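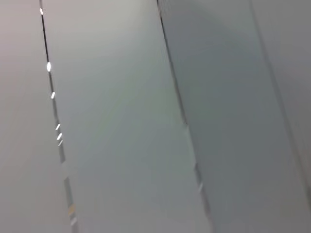

Grey panels, dark seams. The left one leans slightly pink.

Saoirse Mac Giolla
19 April 2025

1/ Thread on matching grey paint. I've been repainting the hallway and two bedrooms of a 1960s brick house and kept notes on the colour side of it. Mostly about light, some about sheen, a bit about tinting errors.

2/ Grey is the hardest family to match by eye. A saturated blue can drift a fair way before anyone complains. A near-neutral that drifts by the same amount changes its name: it becomes the pink one or the green one.

3/ Very few "greys" on a fan deck are made from white and black alone. White plus black in a typical tint system reads blue. To bring that back the formula usually gets some yellow oxide or red oxide, sometimes both. That correction is what you see when the light changes.

4/ The technical name is metamerism. Two samples have different reflectance curves but produce the same response in the eye under one light. Change the light and the match can fail. Both samples are fine. The pair is the problem.

5/ It follows that matching a new paint to an old one with different pigments can be good at noon and poor at dinner. If you reuse the same formula and the same base, the risk drops a lot. Write the formula down. Photograph the lid label before it gets dripped on.

6/ My hallway was Trivuretti, colour "Ullis Half", low sheen, from the previous owner's half tin in the shed. The tin had dried out. The label hadn't faded, so I had the full tint recipe.

7/ The store couldn't use it. The base had been reformulated and the recipe no longer applied. They offered a scan match instead.

8/ On scanning: a counter spectrophotometer reads a small circle of surface. Give it a clean, flat, opaque chip. A flake of paint with plaster dust on the back is fine. A flake with a hairline crack through the middle is no good. Wipe the face with a damp cloth first and let it dry.

9/ Ask them to read it more than once and move the chip between readings. If the readings disagree with each other, the sample is the problem and no formula will fix it.

10/ Ask for the delta E of the proposed formula as well. It's the calculated colour difference between the sample and the predicted mix. Under 1 is very good. I'd look hard at anything over 2 in a grey. The software will show you the number if the operator knows the screen.

11/ Now light. Warm LED lamps sold as 2700 K or 3000 K push everything towards yellow and red. South-facing rooms down here get mostly skylight, which is bluer. One wall can face both within a day.

12/ CRI on the lamp box is an average over a set of test colours, and the common version leaves out strong red. Two lamps marked CRI 80 can show the same grey differently. I swapped the hall lamps for CRI 95 before sampling, as I was going to be living with those lamps anyway.

13/ Order of work, then: lamps first, then floor covering if it's changing, then samples. A red-brown carpet bounces onto the bottom third of a pale wall and you will be choosing paint against a tint that may be leaving in a skip.

14/ Sample boards. I used card, 300 mm square, two coats, painted right to the edge. A white border around a sample makes the grey look darker than it will be on the wall. If your card is larger, paint it all or trim it.

15/ Move the board around. Flat against the wall it's going on, then the wall opposite, then low down near the skirting. Morning, mid-afternoon, lamps on. I did this over three days for five colours and eliminated two on the first evening.

16/ Don't hold it horizontally. A board lying on a bench catches light from above and reads lighter than the same paint upright.

17/ Sheen. People blame colour for what is a sheen mismatch. Low sheen and semi-gloss in one formula will look like different greys at a shallow angle. If you're touching up, match the sheen first and check it by sighting along the wall towards a window.

18/ Application also matters. Rolled and brushed areas of one tin reflect differently. Cut in, then roll as close to the edge as you can while the cut-in is still wet. I rolled the hall with a 10 mm nap and kept it for all coats.

19/ Boxing: if you need more than one tin, pour them into one bucket and mix. Tint machines dispense small amounts and a nozzle that's slightly off matters more in a grey, where each shot is tiny. One of my two tins was visibly warmer than the other on card. Boxed, it made no difference.

20/ Isamu Arai, who used to run a tint counter, checked my notes and corrected one thing. I'd written that wet paint dries darker. Acrylics generally do, but he said to ignore wet colour entirely and not to judge until the next day. Fixed.

21/ Cost, for those who asked last time. Paint, card, rollers and one sample pot per colour came to $139 for the hall. That excludes the lamps and excludes the bedrooms.

22/ Final colour in the hall: a scan match of Ullis Half, delta E of 0.7 on their screen. Next to an old patch behind the meter cupboard door I can't see a join in daylight. Under the lamps the new paint is a touch greener. That's the pigment set.

23/ The bedrooms were a fresh choice with nothing to match. I went for a grey with an LRV of 62 so it bounces a reasonable amount of light. LRV is the percentage of visible light reflected, scaled from black at 0 to white at 100. It tells you nothing about hue.

24/ Question in replies about phone colour apps. Auto white balance shifts the result from shot to shot. Fine for narrowing down a shelf of chips, no use for a match.

25/ Another one: yes, you can have the store add a shot of black to a tin that's too light. You can't take one out. Ask for half of what you think and have them dab the lid again.

26/ Ceilings and trim are a separate thread, probably August, when the back room gets done.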